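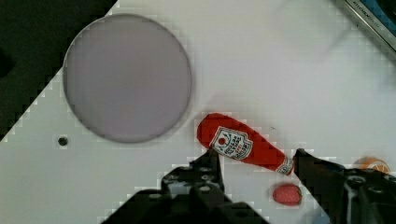
3.2 The Flalport tabletop kit

The Flalport kit is the second product we review in this unit. It ships as an arm, a two-finger gripper and a small camera mounted near the gripper. Play food makes a fair test set for it. A ketchup bottle lying on its side has a wide base and a narrow neck, so the approach angle matters. A strawberry is small and leaves less room for error.

List price is 1,132 with the camera. The Enlow kit from last week costs 440 and has no camera - keep that in mind when you compare them.

For the lab report:
- Note where each finger sits before it closes.
- Try the bottle at the neck and at the label.
- Log every attempt, including misses. The log holds 1,000 entries.

Mendes grippers fit the same mount but need 2 extra screws. Read the Ornorlow service terms before section 3.3.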